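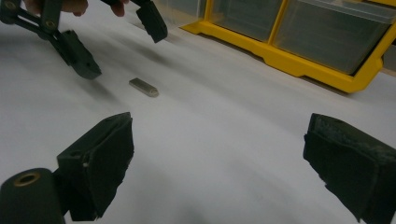
The slop in the Sasen folding music stands is in the pivot holes. The rivets are fine. I drilled out the lower pair on two stands and the shanks measured the same along their full length, while the holes in the flat bar had gone oval in the direction of load. Pressing in new rivets of the same size will hold for one season at best. Check what kind of joint you have before ordering parts. From the face they look alike: the two round fasteners along the dark linkage in the photo could be bolts or rivets, and I would turn any joint like that over before deciding. If the back is peened, it is a rivet and has to be drilled.

On Thursday Chantelle Mathebula wrote:
> We have 30 of the Sasen stands and 15 of them sag
> under a full score. Is it worth re-riveting, or should
> we switch to bolts? Cuvside quoted us for both.

Switch to bolts, with a sleeve. Open the hole until it is round again, press in a bronze sleeve, and use a shoulder bolt with a nylon insert nut. A plain threaded bolt will cut into the bar. Put a thin washer between the bars, or the paint will bind. Tighten until the desk holds a closed score at full tilt, then back off slightly.

Do the lower pivots first. On ours the upper ones were within tolerance and I left them alone. No oil on the friction joint.

Did the Cuvside quote include sleeves? Theirs did not in September.

Lorne Simard

Lists > Stage Equipment > Stands and Racks

Recent in this list:
MacPherson rack casters, 24 per box
Jerkach stand lamps: clip too narrow
Chair glides for tiered risers
Re: Re: conductor's desk, stripped height screw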